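Fulis is at the far end of the Henuvstead estate, past the tile warehouse, and the visitor bays were already full when our coach pulled in on 25th September. We signed in, got a lanyard each and were taken straight up to the first floor, where the software people sit. The machine shop downstairs was not part of this visit. The afternoon was for those of us who write or look after control code.

The first hour was a talk on how they have arranged their software. Fulis used to run one large program per cell, with the motion planner, the vision and the gripper logic all in it. In February they moved to a set of smaller services that pass messages through a layer they call Fladell. Each service can be restarted without stopping the others. The planner asks for the latest poses from the perception service, works out a path for both arms together and hands it to a controller that runs on its own machine at 200 cycles a second. If the controller gets no fresh path it holds position and raises a flag.

The speaker spent a good while on planning for two arms over one table. Their first version planned the left arm, then treated it as a fixed obstacle and planned the right. It was quick, and it failed whenever the arms had to work close to each other in the middle. The present version plans both at once and takes longer, so they keep a store of earlier paths and try to adapt one of those first. When we visited the store held 804 paths. They prune it by hand, and the speaker admitted that there was no rule yet for what gets thrown out.

After tea we split into groups and went to the cells. Ours was set up for household objects, with both arms on a rail at the front of the table and pale walls on the other sides. The left gripper held a wooden board up on its edge while the right one was in close to a small wooden frame near the back.

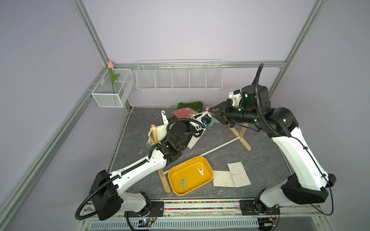
Sombatkul asked how the planner copes with thin things such as rods and cord, given that most depth cameras lose them. The reply was that it copes badly if left to the depth data alone. Known items are matched to a stored model and the model is what the planner avoids. Cord and cable are given a padded volume, which is wasteful of space but safe. Sombatkul said that a padded volume had made half the table unreachable in a similar cell, and the engineer agreed that they had seen the same and had cut the padding down twice.

Next came the tooling, which I thought was the best part of the day. Every run is logged in full and can be replayed on an ordinary laptop, with the planner's choices shown as coloured lines over the camera view. You can stop at any point, change a setting and ask what the planner would have done instead. One of our group asked to see a failed grasp. It took two minutes to find one, and the log showed that the pose estimate had jumped between one reading and the next while the gripper was closing. The fix they have in testing is to freeze the estimate once the fingers are within a set distance.

I was less sure about the task editor. Steps are laid out as blocks on a page, and the demonstration task ran to several screens. Finding the block that set the approach angle meant scrolling up and down, even for the person who had built it. There is a text format underneath and I would rather work in that. They said it would be opened to partners, but gave no date.

Questions at the end were mainly about licences and which controllers Fladell talks to. At present it supports two, and a third is being tested. The slides are to be sent round to everyone who signed in. The coach back was held up at the Henuvstead roundabout and we were home just after seven.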